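Ikard publishes free good practice guide for teaching household robots by hand

Ikard has this month published a plain-language guide to good practice for the people who teach robots everyday kitchen jobs, and we are very happy indeed to be able to share it with anyone who would like a copy, whether they run a large laboratory or a couple of tables in a borrowed room.

The guide has been 2 years in the writing and grew out of long (and sometimes lively!) conversations between our own team and our friends at Ovex and Mohamedi. It sets out 11 rules for recording sessions in which a person carries out a task with hand-held grippers so that a robot can later learn from the movements. They cover floor cables, rest breaks, the space to be left between people working side by side, and how to write down a session that went wrong as carefully as one that went well.

"We wanted something a new starter could read over a cup of tea on a Monday morning and put to use before lunch," said Lilian Minja, who led the writing. "There are very good formal standards for factory robots, and we lean on them gladly, but people working with microwaves and toy vegetables were asking us quite ordinary questions and there was no one place to send them."
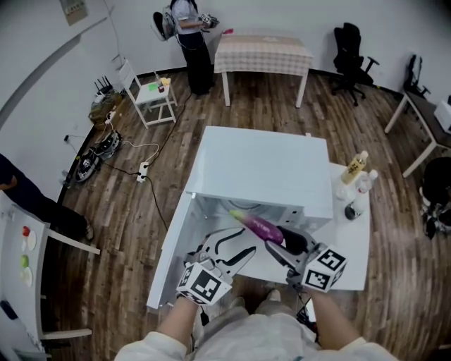
Appliances have a chapter to themselves. Ikard asks that ovens and microwaves used for practice stay unplugged unless the task truly needs power, that toy food is used for early sessions, and that drinks are kept on a separate table - a rule which, Lilian admits, caused more debate than all the others put together.

Peninah Laizer of Mohamedi, whose team tried out the draft, said: "My colleagues are not shy, and they sent back pages of comments. Nearly all of them found their way in, and I think the guide is kinder and clearer for it."

The guide is free to download from the Ikard website, and printed copies can be requested by post. Comments are warmly welcomed and will be read by Erick Kinyua ahead of the next edition.

Press enquiries: Caroline Odera, Ikard press office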